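Slide 4. Dish colors and portion size

Thank Estela Barrientos for the survey data. Skip the methods if we start late.

600 households in Clurkness, surveyed in January. 91 of them kept a food diary for 10 days.

Main point: people served themselves less when the food stood out from the dish. Pasta on white was the worst case. Pause for the chart.

Someone will ask about kids. We didn't split by age. Na-rae Min is looking at that for the Jerkport group.
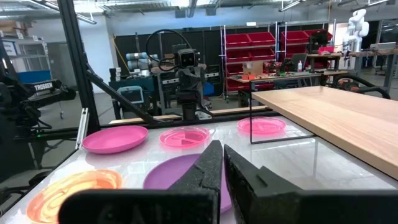 Plastic plates in several colors on a white tabletop.

Go to slide 5, bowls. Stop by minute 13 for questions.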